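How to Record an Older Relative's Life Story

My grandfather talked for years about the boat that brought his family over, and we have none of it in his own voice. When my great-aunt moved into assisted living I decided to do it properly with her. We ended up with 55 short recordings, a typed transcript and a printed booklet for each branch of the family. These are the steps I would follow again.

Before the first visit

Ask first, and ask plainly. Tell your relative what you want to record, who will hear it and where it will be kept. Some people are happy to talk but don't want certain things passed around while a sibling or an ex-husband is still living. Write those limits down and stick to them.

Find out when they have the most energy. My great-aunt was sharp at 10 in the morning and worn out by lunch. We settled on Tuesday, after breakfast and before the exercise class.

Make a one-page timeline with what you already know: birth, schools, towns, jobs, marriages, moves. Leave plenty of blank space. You will be correcting it for months.

Setting up the recording

A phone is good enough. Put it in airplane mode, set it on a folded towel and keep it within arm's length of the speaker. Turn off the TV, the fan and anything with a compressor if you can. Record one minute, play it back, and move the phone if the voice sounds hollow.

If your relative wears hearing aids, sit facing them with the light on your face. Bring a glass of water for each of you.

Start every recording by saying the month, the place and both names. "October, at Skovmont, Riku Higuchi talking with Aunt Emi" takes a few seconds and saves a lot of guessing later.

Asking the questions

Begin with something small. "What did your kitchen smell like when you were seven?" gets a longer answer than "Tell me about your childhood." Other openers that worked for us:

Who slept in which room?
What was the first thing you bought with your own pay?
Who in the family couldn't keep a secret?
What did you eat when somebody was sick?

Then wait. A pause of ten seconds feels long to you but the other person may be getting to the good part. Don't correct dates while they are talking. Make a note and check it afterward.

Stop at 40 minutes, even if it is going well. Write down where you left off.

Using objects

Old things bring out stories that questions don't. Ask relatives to lend photos, letters, recipe cards, a thimble, a union pin. Take out one at a time and let the speaker hold it. Name the object out loud so the recording makes sense without it.

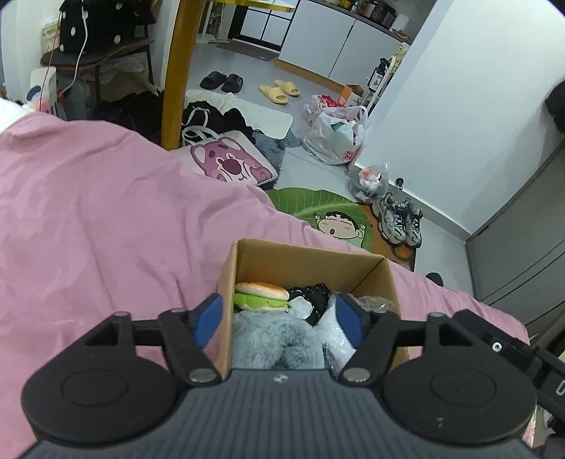 Give each object a number on a slip of paper and say that number on the recording too. Keep a list of who lent what. I skipped this at first and spent an evening on the phone sorting out two nearly identical prayer books.

Saving and sharing

Copy the file to a computer the same day. Keep a second copy on an external drive and a third at someone else's house. Name files with the session number first, then the topic, such as "12 bakery job" – they will sort themselves.

Transcribing takes longer than talking. Automatic software will give you a rough draft, but it will mangle surnames and anything in Yiddish, Japanese or whatever else your family slips into. Correct those by ear, and leave the grammar alone.

Before you print, read the transcript back to your relative or hand over a large-type copy. Aunt Emi took out one paragraph and added two pages about a landlord.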